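Visit Report: Villanueva Children's Apparel Open House

Category: Kids' Clothing & Retail | 6 min read

Print this article | E-mail this article
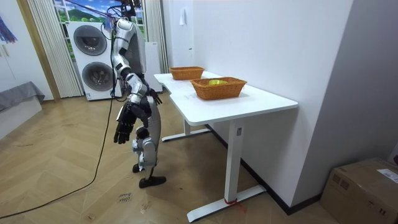 The Villanueva company opened its children's clothing workshop and showroom to trade guests and members of the press in February, and our publication was invited to attend. The purpose of the visit was to view the coming warm-weather line, to learn how the garments are cut and finished, and to meet the staff responsible for sizing. Guests were received at 10 a.m. and divided between the cutting room and the showroom. Sizing is treated at Villanueva as a question of movement first, and our guide asked us to keep in mind how a body bends at the elbow and the knee, when judging where a seam ought to fall. The point was taken up again at nearly every stop that followed.

Villanueva was founded in 2000 as a maker of school uniforms and moved into everyday clothing for infants and children at a later stage. It now produces under two labels. Nelisik covers sizes from newborn to 24 months, and Brilter covers toddler sizes through size 12. A third name, Kovuvix, is given to the company's own knit fabric and does not appear on a separate line of clothing.

The Cutting Room

The tour of the cutting room was led by Algirdas Šimkus, head of pattern making. Mr. Šimkus explained that each style begins with a single base size, from which the remaining sizes are drawn. For Brilter the base is size 5. For Nelisik it is 6 to 9 months, and the patterns on either side are corrected by hand, as infants do not grow evenly in all directions. The rise of a pair of pants, for example, must allow for a diaper in the smaller sizes and should be reduced gradually as the sizes increase.

Guests were shown a pair of toddler overalls at several stages of work. The knee panel is cut as a separate piece with a slight curve, and the fabric is doubled beneath it. Mr. Šimkus noted that the curve had been made deeper after last year's line, when parents wrote to say that the overalls pulled at the shoulder when a child sat down. The straps have also been lengthened and now carry two button positions. Several guests who had sold the earlier version confirmed that the complaint was a familiar one.

Stitching is done in the adjoining room. Flat seams are used on all Nelisik bodysuits, and neck labels have been replaced by printed information on the inside back. We examined a number of finished pieces and found the print to be clear, although the washing symbols are small and may be difficult for some customers to read. The matter was raised with our hosts, who agreed to look into a larger size for the fall.

Fabric and Care

A short talk on fabric was given before lunch. The Kovuvix knit is offered in two weights. The lighter weight is 100 percent cotton and is used for bodysuits, sleepwear, and summer dresses. The heavier weight is 80 percent cotton, with the remainder in recycled polyester, and is used for sweatshirts and joggers. Swatches of both were passed among the guests, along with samples which had been through repeated home washing. The lighter knit had kept its shape well at the neck opening. The heavier knit showed some pilling on the inside surface, chiefly at the cuff, and the navy sample had faded more than the others.

The company advises washing in cold water and drying on low heat. In reply to a question from a shop owner, the speaker confirmed that the garments are not preshrunk to the same degree as the former uniform line, and that the size chart takes account of a small loss in length after the first wash. It is our view that this should be stated on the hang tag. A parent who tries a dress on a child in the store would have no means of knowing it.

The Showroom

The afternoon was given to the showroom, where Liam Ellwood, director of sales, presented the warm-weather line. The colors for Nelisik are butter yellow, pale green, and a soft brick red. Brilter follows with the same red in a stronger shade, together with navy and cream. Most prints are small in scale. A lemon print appears on a romper, a sun hat, and a pair of boys' swim shorts, so that brothers and sisters may be dressed to match without wearing the same garment.

Among the pieces we would expect to do well are the linen-blend shorts with a flat front and elastic back, the smocked sundress in sizes 2T to 6, and the cream cardigan with wooden buttons. The cardigan is lined at the button band, a detail more often found in clothing at a higher price. The sundress straps tie at the shoulder and can be adjusted as the child grows. The boys' dress shirts were less convincing. The collar is stiff, and the sleeve appeared short on the size 4 when compared with the chart.

Mr. Ellwood spoke at some length about special occasion clothing, for which demand has grown among the company's retail partners. A small group of dresses, vests, and bow ties will be offered in the same navy and cream as the everyday line, allowing a vest bought for a wedding to be worn later with shorts or jeans. Shoes are not included, and the company has no present plans to offer them.

Ordering and Delivery

Retail partners may order by style or by prepared assortment. The assortments contain a fixed spread of sizes, weighted toward the middle of the range. Two shop owners in our group asked whether the larger Brilter sizes could be ordered separately, as these tend to sell out first in their stores. Mr. Ellwood stated that this would be allowed on reorders, but not on opening orders. Exchanges on unsold goods are limited to the everyday line.

Families buying directly from the company will find the full line on its website. The size chart there has been redrawn to show height and chest in addition to age, and each garment is listed with its finished length. We consider this a real improvement for those who do not live near a store carrying the labels. Returns are accepted with tags attached, and gift boxes may be added to any order of Nelisik clothing.

General Remarks

The visit was well arranged, and the staff answered questions openly, including those about past faults. More time in the stitching room would have been welcome, as the group was moved through it quickly in order to keep to the lunch hour. Guests with hearing difficulties may also have found it hard to follow the guide while the machines were running, and printed notes would be helpful at future events.

Samples of three garments were provided to this publication at the close of the day: a Nelisik bodysuit in pale green, the Brilter overalls in size 3T, and the cream cardigan. These will be worn and washed by families on our reader panel, and their comments will be published when the panel has finished its work. Villanueva expects to hold a second open house for the fall line, and retailers wishing to attend may apply through their sales representative.

Print this article | E-mail this article

Tags: children's clothing, baby clothes, trade visits, sizing and fit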